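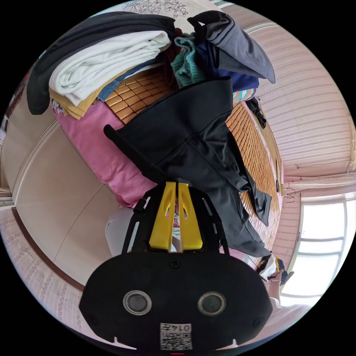
Tiempo de lectura: 2 min

Prolavby: ropa sobre la cama
Ficha de datos, versión 2
Mantenimiento: Josphat Chege
Última revisión: 2024-04-18

Qué contiene
1237 episodios de manipulación de ropa en dormitorios, grabados con pinzas de mano. Prendas oscuras, punto, vaquero, camas con esterilla de bambú. No hay ningún robot autónomo en los datos: todo el movimiento es humano.

Para qué sirve
Aprendizaje por imitación y estudio de agarres en tela. No lo recomendamos como prueba de que una máquina sepa ordenar un cuarto. Hemos leído esa frase en demasiadas presentaciones.
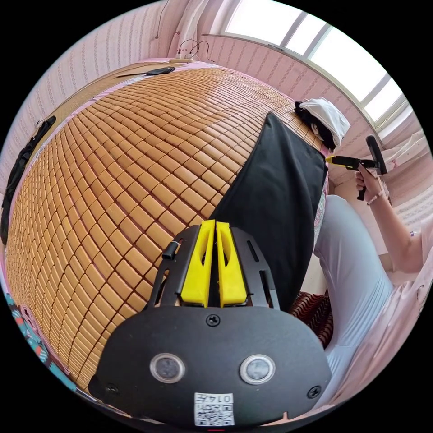

Tampoco conviene fiarse de la tasa de éxito por agarre. Pillar el borde de una chaqueta es la parte fácil; lo difícil empieza al buscar la segunda manga, y ahí la política de referencia (Vuorinen) se atasca. Clyde Alcantara repitió en febrero 100 intentos con ella y solo dio por buenos 2.

Limitaciones conocidas
- La tela negra pierde los pliegues a contraluz.
- La lente deforma mucho los bordes.
- «Doblado» lo decide quien anota. Hay desacuerdos sin resolver.

Formato
Un directorio por episodio, vídeo y trayectoria de cada pinza. El cargador de Harex falla con lotes de más de 1000 episodios; hay que partirlos.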